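A morning at Haugen's computer refurbishing hall

I've wanted to see this place since March, and it was well worth the train ride! Haugen takes in old office desktops, strips them and sells on the good parts. Jonatan Magnusson met us at the door and took us straight to the Prelell line, where an arm does the part everyone used to moan about: leaning over a tower and picking out the memory. 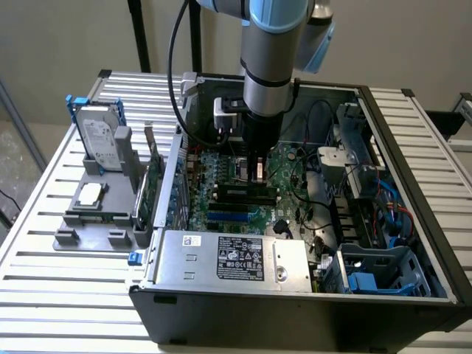

What the staff do now

There are 2 cells so far, and the people who used to bend over cases all day have moved to testing and repairs. Stellan Kristiansen spent years on the old benches and says his back is much happier (he also misses the radio, which stayed behind). He sets up the tray for the drives and cards, checks each model's layout and steps in when a clip is stuck. I could have listened to him for hours. Training took longer than planned, and two colleagues still prefer the hand benches, so those are staying.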